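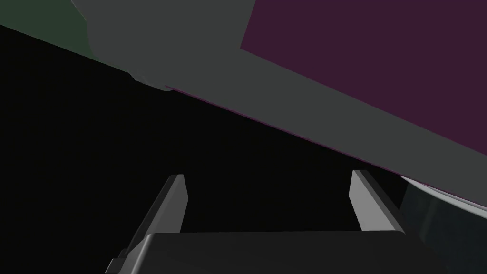
Progress report, Isusov oral history and reading room grant
Period: second quarter of funding
To: Caldeira Fund, small grants desk
From: Ga-eun Um
2020-08-28

Sorry this is coming in on the last day. Short version first, detail after, budget note at the end.

Where we are: 7 interviews recorded, all transcribed in first draft, two fully checked. Reading room open again by appointment. Catalog behind. Catalog will stay behind till October, see below.

Interviews

Plan was in-person at people's kitchen tables. Didn't happen for obvious reasons. Moved to phone in spring and it went better than I feared. People talk longer on the phone. The retired mill workers especially, one call ran most of an afternoon and I had to ask her to stop so I could eat something. Sound is thin but usable. The two calls made from cars are rough, one we will probably redo.

Topics so far: the flood and where everybody slept that week, the Romon mill closing, the school bus route that used to go out past the quarry, church suppers, a lot about who ran which store and who owed who. The mill material is the strongest. Four people tell the same story about the last shift and no two versions agree on who locked the gate. I'm leaving all four in. Footnote to come.

Release forms are slow. Mailed them with stamped envelopes, which helped. Still waiting on two. Called both households last week, will call again. Nothing goes in the public folder untill the form is back, same rule as before.

Transcription

We budgeted for a paid service and tried it on one tape. Came back with every family name wrong and the creek spelled three diferent ways. Took me as long to fix as to type it fresh. So switched to a local typist who grew up here, same hourly rate, much cleaner. She's on the fourth check now. Would like to keep her on through the end of the grant if you have no objection.

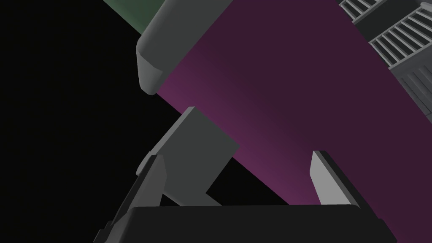

Reading room

Open by appointment, one household at a time, windows up. Visits are fewer than last year but longer. Mostly family history, a couple of land questions, one high school student on the mill who has been back twice and wants to hear the tapes when they're cleared.

Roof leak over the map drawers is patched. Not fixed, patched. Landlord has been told in writing. Maps moved to the back closet meanwhile, flat, in the folders you paid for. Those folders are good, would buy again.

Catalog

Behind. Goal was 100 boxes listed by now and we are well short. Reasons: building was locked for most of spring, and the donated Endine papers came in with no order at all, receipts mixed in with letters mixed in with seed packets. I did start with those and probably should not have. Setting them aside and going back to the easy boxes so there's something people can search by fall. Endine gets its own plan, will send it separately.

Budget

Travel line nearly untouched. Postage over. Typist takes the place of the transcription service, no change to that line. Requesting to move what's left in travel to postage and shelving. Form attached, signed. Need an answer before I order the shelving, supplier is holding the price 3 weeks.

Next quarter

Finish checking transcripts. Redo the bad car call. Get the last forms in. Three more interviews, names agreed with two of them, third is thinking about it. First public listening day if we can do it outdoors, otherwise postponed and I'll tell you.

Receipts are in the second attachment, in date order except the stamps, which are all at the back.

G. Um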